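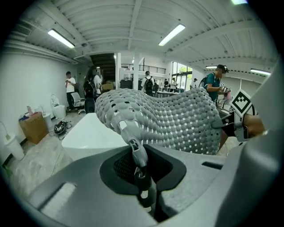 Stivley Shop Talk > Benches, Storage & Floors

Gray bumpy stuff with holes: what do I even call it, and how do I fold it?
Started Thursday, August 13, 2020

bandsaw_widow
We have inherited a quantity of this at the shared shop on Ostrowski Street. Gray, rows of little rounded bumps, small rectangular holes in between. It came with the building, along with 9 keys that open nothing.
I would like to put it away. It would not like to be put away. You flatten the left side and the right side comes up. You flatten both and the middle gets ideas. The picture is a fair portrait of its attitude.
Two questions. What is it called, so I can order more or warn people? And does it get rolled or folded?

plainsliced
Looks like non-slip liner to me. The kind you put in a drawer so your chisels don't all end up at the back. Roll it.

GrommetHill
Rug underlay. Same idea, bigger opinion of itself. And don't roll it, you'll get a curl you have to live with until you die. Fold it in half, in half again, and lay it under something heavy.

plainsliced
Fold it and you get a crease, and then every board you set on it rocks on the crease. I have rolled mine for years.

GrommetHill
And does it lie flat when you unroll it?

plainsliced
It lies flat enough after a weekend under a sheet of plywood.

GrommetHill
So, under something heavy.

plainsliced
I see what you did there and I don't care for it.

bandsaw_widow
To be clear, I don't know that it's either of those. There was no label. I can see white through the holes, it has bumps, and it was free. That's the whole spec sheet.

tuesday_kiln
Can't tell from a photo, you'd have to feel it. If it's squishy and a bit tacky, it's probably grip liner. If it's stiffer, it could be some kind of drainage mat, and then folding is a bad plan whatever anybody above says. Bend a corner over and see if it comes back.

bandsaw_widow
Bent a corner. It comes back, but in its own time, like my brother-in-law. Not tacky. I'd call it rubbery if I had to sign something.

oldprolten
We had something like that under the belt sander at Prolten, back when I worked there. We cut it into squares with kitchen scissors and stopped trying to store it as one piece. A stack of squares behaves. One big sheet is a pet.
Cut along the row of holes, not through the bumps, or it sheds crumbs.

GrommetHill
Cutting it up is giving in.

oldprolten
Correct. I recommend it.

tuesday_kiln
If you do want it in one piece, do it with 2 people. One holds the far end down, the other starts the roll, and neither of you gives advice. Roll it around a cardboard tube, loosely, with the bumps facing out. Tie it with strips of cloth. Rubber bands bite into it over the summer and leave waists.

plainsliced
"Roll it around a tube." I'd like it noted who said roll first.

GrommetHill
Noted. Still wrong. My folded one has been in the bottom drawer since April and came out with one crease, which I put at the back where the drill press hides it.

bandsaw_widow
Update. Tried the fold first, as it needed no tube. Put a toolbox on top, went for coffee, came back to find the toolbox leaning. Then we rolled it on the tube from the Brendesar paper order, bumps out. It is now standing in the corner tied up with an old pillowcase.
I kept one end piece and cut four squares from it for the sharpening stones. Very good under the stones.
Still don't know what it's called.

oldprolten
Write "gray stuff" on the pillowcase. That's what ours said.

plainsliced
Liner.

GrommetHill
Underlay.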